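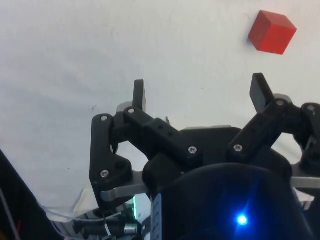

Red cube on a white surface

Gold held through Strebel, price quoted in dollars but I get paid in euros

I bought into a gold fund through Strebel in June and have been adding 300 a month in euros. The fund page shows the price in dollars. Gold went up last month but my balance barely moved. Is there a fee I'm missing, or is this the exchange rate? I have 1,137 euros in it now, and the yearly charge is listed under one percent.

Vanderleia Miranda

Most likely the exchange rate. If gold rises two percent in dollars and the dollar falls two percent against the euro, you end up close to where you started. Look at the fund's full name. If it says "hedged" or "EUR hedged", it tries to remove that effect and usually charges a bit more. If it doesn't say that, you carry the currency risk yourself.

Also check what Strebel charges to convert each deposit. That is separate from the yearly charge and is listed on the order confirmation. Small monthly buys can get expensive if there is a minimum fee per order.

Ottó Bárány

Just buy coins. No app, no fees.

Wing-sze Lai

Coins do have a cost, the dealer's markup when you buy and the lower price when you sell. I compared both before I picked a fund and for small amounts the fund was cheaper.

To Vanderleia: download the statement as a spreadsheet and put the euro gold price next to each purchase date. It took me 18 minutes. My gap was all currency except for one conversion fee in the first month.

Yuzhen Feng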